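Bunting Street Allotment and Garden Association
Minutes of the January general meeting

Held in the upstairs room at Hostside, 7:00 p.m.
Present: 18 members and the chair. Apologies were received from two members.
The minutes of the previous meeting were read and approved with one correction – the hose reel was bought for the north gate, not the south gate.
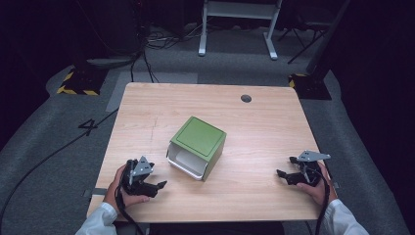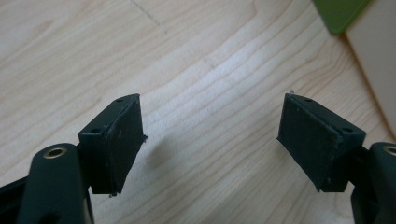
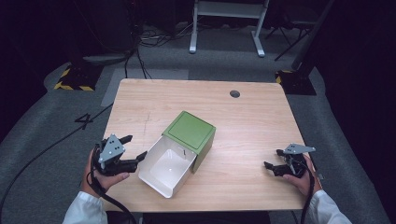
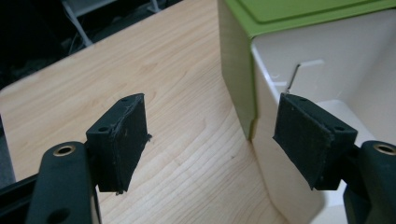

1. Plot assignments and the waiting list
The secretary reported that 156 of the 163 plots are rented for the coming season. The seven open plots are all on the low side by the Tresden Road fence, where water stands in spring. Members discussed whether to offer them at half rent or leave them out of the draw. It was agreed to offer them at half rent for one season, with a note on the form saying that the ground is wet until May. The draw will be done with folded slips, as in past years. A member asked what the slips would go in now that the old coffee can has rusted through, and it was agreed that a small box with a lid would do, like the one with the green lid on the table. The secretary will cut the slips and bring them to the next meeting. Anyone on the waiting list may send another person to draw for them, provided the name is given to the secretary beforehand.

2. Water
The water will be turned on in April if the nights allow. The spigot at the end of row C leaked for most of last summer and needs a new washer and probably a new handle. Two members offered to look at it. The association will pay for parts up to the usual limit.

There was a long discussion about sprinklers left running unattended. Some members want them banned. Others said that people who work evenings have no other way to water. A motion to ban sprinklers failed, 7 to 11. A second motion, that sprinklers may run only when the plot holder is on the grounds, passed without a count. The chair did not vote on either motion.

3. Compost and wood chips
Vodonov Tree Service has offered wood chips again at no charge. Last year the load was dropped across the main path and wheelbarrows could not get by for two weeks. The chair will ask for the load to go on the gravel pad this time. Members are asked to take chips from the front of the pile and to leave the shared forks where they found them.

The three compost bins are full. Bin 1 is ready to use. Bin 2 is not, and there is plastic twine and plant labels in it that will have to be picked out by hand. No new material should go into Bin 3 until Bin 1 is empty. A sign will be put up. Diseased tomato plants and bindweed roots go in the trash and not in any bin.

4. Seed order
The group order will go in at the end of the month. Order sheets were passed out. Seed potatoes cost more than last year, and the supplier will not split a sack, so members who want less than a full sack need to find someone to share with before they order. Onion sets are available in yellow and red only. Payment is due with the sheet. Late sheets will not be added.

5. Fences and gates
The south gate does not latch in cold weather. Until it is fixed, please use the chain. Rabbits got in under the fence behind plots 40 to 46 last fall and one member lost all their kale. It was agreed to bury a strip of wire mesh along that stretch on the first work day. Members in those plots are asked to clear a foot of ground along the fence before then.

6. Other business
A member asked if hens could be kept. The lease does not allow it.
The shed key is missing again – please check coat pockets.
The picnic will be in August, same arrangements as before.

Next meeting: February, same room, 7:00 p.m. The plot draw will be the first item.
Meeting closed at 8:40 p.m.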